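Participants wanted: sorting and basket-packing study

Findar is looking for adults to take part in a study of how people sort and pack mixed produce by hand. Sessions are held at our Grukside site and run through March. No experience in grocery or kitchen work is required.

Participants work at a wooden table with a shallow wire basket and a set of artificial fruits and vegetables. The set includes apples, bell peppers, peaches and strawberries, so the pieces differ a good deal in size and shape. The task is to move the pieces from the table into the basket, one at a time, following a written packing order.
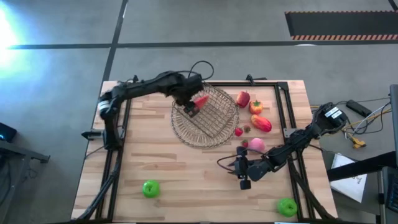 Each session takes roughly 30 minutes and is divided into 3 blocks, with a short break after each. The packing order changes between blocks. In the last block you choose the order yourself and fill in a one-page form on how you decided. Speed is not scored. Pieces that are dropped should be left where they fall until the block ends.

You may apply if you:
are 18 or older
can stand at a table for the length of a block
have normal or corrected vision, including color vision
can attend two sessions at least six days apart

Long sleeves must be rolled up and rings removed before the start — lockers are provided.

Payment is made by bank transfer after the second session. Travel within the Grukside area is refunded on presentation of a ticket.

To apply, send your age, dominant hand and available times to the Findar study desk, quoting "Basket packing" in the subject line. Applications close when all places are filled.

Posted January 2024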